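Speaker notes: Planning around bottles that won't stand still
Loltness software track, long version of the talk

Opening. Say hello, thank the people who stayed past the coffee, and mention that I'll leave time for questions because I always say that and then run over. I work on the planner side of a stack we call Bavar, and most of what I have for you is about what happens between "the camera sees a bottle" and "the hand closes on it."

Start with the easy version. A bottle standing up is a lovely thing for a planner. It is the same from every side, you can come in from wherever the arm happens to be comfortable, and if the pose estimate is a little off in yaw you never find out. We had that working in June and were very pleased with ourselves!

Then go to the shelf as shoppers leave it. Put the slide up and let people look at it for a bit before talking. 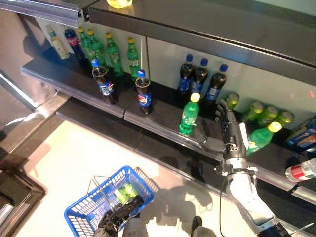 Sreekumar Joseph asked, when I showed him this part, why we don't simply plan each bottle as a cylinder and let the grasp sampler sort it out. Fair question, and I'd like to spend a minute on it (slow down here, I rush this every time). We did exactly that at first. The sampler gave us 1,445 candidate grasps for one shelf, and after collision checking against the neighbors we kept 18. Most of the losses came from bottles lying on their sides in a row, where one bottle's cap sits over the next one's shoulder and the fingers have nowhere to go.

So we added an ordering step. Before any arm motion is planned, Bavar builds a little graph of what is leaning on what, and works from the free end of the row. It costs 50 milliseconds and I have never once missed them.

Mention the basket too. When the left hand is holding a basket, that arm is part of the collision world, and so is the basket. We treat the two arms as one planning problem with the left wrist held inside a small box of allowed poses. Someone will ask about singularities. Say yes, and point them to the backup slides.

Now the wrist view. People tend to think of a wrist camera as a clean close-up of the target, and I like to show what perception really gets, with the arm's own hardware across the middle and the bottles off behind it.

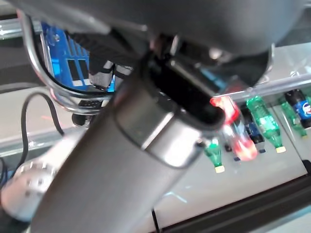 Loltness, Oct 18, 2024

Notes from the run-through, added to the wrist section. Talk about self-masking before talking about detection. We render the arm from joint angles, grow the mask by a few pixels, and throw away everything under it. The rigid links are easy. Cables are the trouble, as they hang differently in every pose and no joint encoder will tell you where a loop has gone. Athanasiadis, our labeling tool, now has a "soft self" class just for them, and 406 labeled images were enough to stop the detector from proposing cables as objects.

Shiny metal gets a sentence as well. Depth on polished parts is poor, so we trust color there and wait for a second view.

If there's time, show the Plusard replay viewer and step through one pick slowly, with the graph on the left and the mask on the right. If there isn't, skip to the repository link and take questions.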